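Why my planner kept stopping short of the counter

Most of December went into one bug. I'm writing it up mainly so I can find it again, and partly for the two people who asked why Fliditz had no commits for so long.

Some background if you haven't read the older posts. Fliditz is the task planner I work on in the evenings. It takes an instruction such as "bring the apple to the other room" and breaks it into driving, reaching and grasping. It hands those to Swai, the motion layer, which Kamran Jadoon wrote and still mostly maintains. I test everything in simulated houses. The rooms get random wall and floor textures, so the perception side can't learn to lean on any one look.

The bug went like this. The robot would drive toward the cabinet, stop well short of it, and report that it had arrived. Then the reach would fail, the planner would ask for a new base pose, and it would get the same pose back. It did this until the retry limit, which I had set to 8. The log said "goal reached" eight times in a row with a failed reach after each one.

I blamed the cost map first. The cabinet's countertop sticks out a little past its front, and the map is built from a slice close to the floor. I thought the overhang might be missing from the map and then showing up later in the arm's collision check. I raised the slice, rebuilt the map and ran the whole set again. Nothing changed except that the map took longer to build.

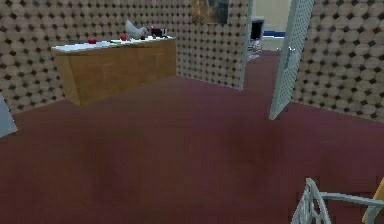 Next I looked at the textures. A wall covered in repeating circles is hard on any depth estimate that comes from matching two views, since one circle looks like the next. I swapped in a plain wall and the failures dropped a bit, so I spent three evenings on the matcher. That was a mistake. The drop was inside the normal spread between runs, and I would have seen that if I had run more than one seed. I now run every comparison on at least 300 episodes before I let myself have an opinion about it.

Kamran found the real cause in under an hour once I sent him a log. Swai keeps two frames for the base. One is where the wheels think the robot is, and the other is the corrected one that comes from localization. Fliditz was sending goals in the corrected frame. The check for "have we arrived" was reading the wheel frame. On a short drive the two agree closely enough that you never notice. After a drive through a doorway and a couple of turns, they were far enough apart that the robot could be declared done while the counter was still out of reach.

It also explained the repeated pose. The planner asked for a new goal, got the same good answer as before, and the arrival check passed at once because the wheel frame already said we were there. The robot never moved. I had been reading those retries as eight attempts, when it was one attempt and seven copies.

The fix was small. Goals now carry the name of their frame, and the arrival check refuses to compare two poses unless the names match. If they don't match it raises an error and stops the episode. I had a softer version that converted between frames silently, but Kamran talked me out of it, and I think he was right. I would have hidden the next bug of this kind.

I made two other changes while I was in there. The planner now compares each new base pose with the last one that failed, and if they are nearly the same it samples from another side of the target. And the episode log prints both base poses on every line. It makes the files bigger — some 576 megabytes for a full overnight set — but I can see drift at a glance now.

Märta Aasen asked whether this affects the grasp scores I posted in the fall. It does, a little. Episodes that ended with a failed reach were counted against the grasp module, and a share of them were really this bug. I'm rerunning those and will correct the table in the old post when they finish. The navigation numbers need redoing too, and they will probably get worse, as the old check was handing out passes.

Doors are next. Swai treats an open door as a fixed wall, so it will sometimes take a long way around or give up, even when a gentle push would do. I have a rough branch for it that works with the door at one angle and no others.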